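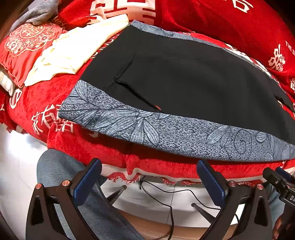

Section 4: Showing the robot how to fold

By now you've got the hand gripper charged and paired with the Mollivico base (if you skipped Section 3, go back, I'll wait). This is the part I like best, where you do the chore yourself and the robot learns it from your hands. I'm going to use one dark garment on a bed all the way through, as it's the job most people try first and the one I've got wrong the most ways.

Before you start

Pick a garment that doesn't match what it's lying on. Black on red is great. Black on navy is a headache, and I once threw out 39 recordings over a charcoal blanket. A contrasting border or lining helps a lot too, as it lets the software tell the inside of the cloth from the outside. Busy bedding is fine! Pillows can stay where they are, and so can the bedspread with big lettering on it. I used to strip everything down to a plain sheet and the robot then fell apart the first time it met a real bed.

NOTE: If your gripper came with the Irkton pads, wipe them with a barely damp cloth before each session. Lint builds up and the grip gets slippery.

4.1 Recording a fold

1. Lay the garment flat on the bed, long side toward you. Smooth out the big ripples with your free hand and leave the little ones alone.

2. Sit or stand where you can reach both near corners without leaning. I sit. Your back will have opinions after an hour.

3. Run the cable down and away from the bed. Check you've got enough slack to reach the far edge of the cloth.

4. Hold the gripper with the fingers open, pointed at the near edge, and start the recording from the Clistotine app. Wait for the short beep. If you move before the beep, the first bit of your motion gets lost and the whole take is no good.

5. Bring the fingers in low, so that the lower one slides just under the hem. Go slower than feels natural - think of lifting a page in an old book.

6. Squeeze the trigger smoothly until the cloth is held, then stop squeezing. Crushing it teaches the robot to crush it.

7. Lift, carry the edge over to the fold line and lower it. Open the fingers all the way before you back off, or you'll drag the fold along with you.

8. Repeat for the next fold. Keep it all in one take if you can.

9. When you're happy with the shape, pull the gripper straight back, hold still until you hear two beeps, and put it down.

CAUTION: Keep your other hand out of the way while you're recording. I know it's tempting to pat down a sleeve, and I've done it plenty. The software has no idea where that help came from, and later on the robot will sit there waiting for a hand that never shows up.

CAUTION: Watch for pockets. A finger that slips into a pocket opening instead of under the hem will lift one layer, and you'll get a lopsided bundle. If that happens, cancel the take and start over.

4.2 Messy folds are okay

A rough rectangle counts as done. If a bit of lining pokes out along the top or down one side, keep the take and mark it "acceptable" in the app.

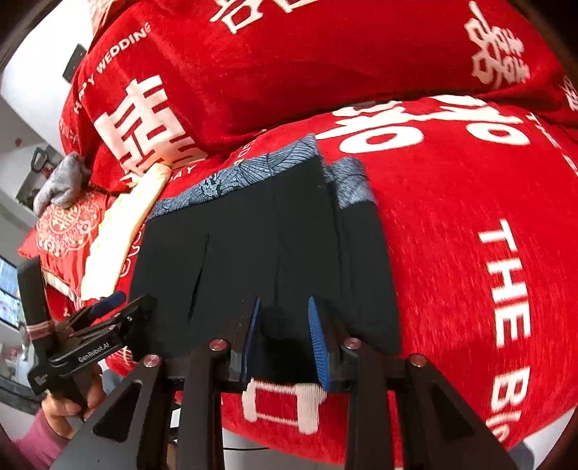 I keep more of these than I used to, to be frank with you, and my folding got better on the robot side once I did. Save "good" for the ones you'd be willing to put in a drawer.

You can nudge an untidy edge with both pads closed, pressing lightly against the lower side of the bundle. Record the nudge as part of the same take. It's a handy move and the robot picks it up quickly.

4.3 How many takes?

For one garment on one bed, 20 good takes will get you something that works most of the time. For a mixed pile of laundry you'll want a lot more. My own set is at 317, and I'm still adding to it on slow evenings.

Change something small between takes. Turn the garment a bit, shift it toward the pillows, toss another piece of cloth nearby so it overlaps a corner. Don't change everything at once, though - that just confuses the training run and you won't know what went wrong.

4.4 If something goes wrong

No beep when you start: the app has lost the gripper. Unplug the cable, wait for the light to go off, and plug it back in.

Error 1767: the view was blocked for too long, usually by your own arm or a sleeve. Roll up, move your elbow out and try again.

Playback looks jerky: you were rushing. Me too, every time I record right before dinner.

Fingers don't close evenly: check the screws on both finger frames with the small driver from the Craddock kit. Snug is enough. Don't force them.

Once your takes are uploaded, leave the base plugged in overnight and go on to Section 5.

Related topics
Section 3: Pairing the hand gripper
Section 5: Running your first training session
Cleaning and replacing finger pads
Using the Craddock kit
Clistotine app: January update notes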